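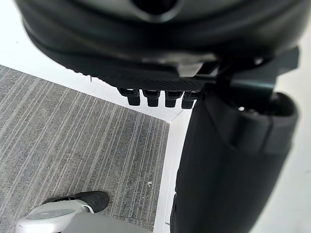 Demholm Coach and Walking Tours
Minutes of the Operations Meeting, January
Start: 10:00. Quorum met.

1. Minutes of previous meeting
Agreed, with one correction: item 4 should read "single room supplement", not "single supplement waiver".

2. Spring departures
2.1 The Aubert route is confirmed for two departures. Minimum numbers have been reached on the first only. The second stays on sale and will be reviewed at the next meeting.
2.2 The overnight stop at Brastik moves from night three to night four. Driving hours on day three were over the limit set in our own guidelines. The printed itinerary must be amended before the reprint.
2.3 Luggage allowance unchanged. Wording on the booking form to match the wording in the terms.

3. Brochure
Print run set at 800 copies. Of these, 300 go to agents and the rest are held for postal requests. The map on the centre pages still shows the old ferry crossing and is to be redrawn. Proofs to be checked by the office and by one tour leader.

4. Guide training
Skillside has offered a first aid refresher and a route-planning module. The refresher was accepted. The module was deferred pending a written outline of content. Leaders whose certificates lapse before the season opens will be booked first.

5. Booking system
5.1 Balance reminders are going out twice where a booking has been transferred between departures. Fault reported to the supplier. Manual check of transferred bookings until fixed.
5.2 Dietary requirements do not carry over to the hotel rooming list. Office to add them by hand.

6. Cancellation terms
Draft reviewed. Clause on missed connections to be reworded so that it covers rail as well as air. Revised draft to be circulated before the next meeting.

7. Any other business
Request for a later pick-up time at Demholm station declined, as it conflicts with the lunch booking.

Meeting closed 11:45. Next meeting: February, same room.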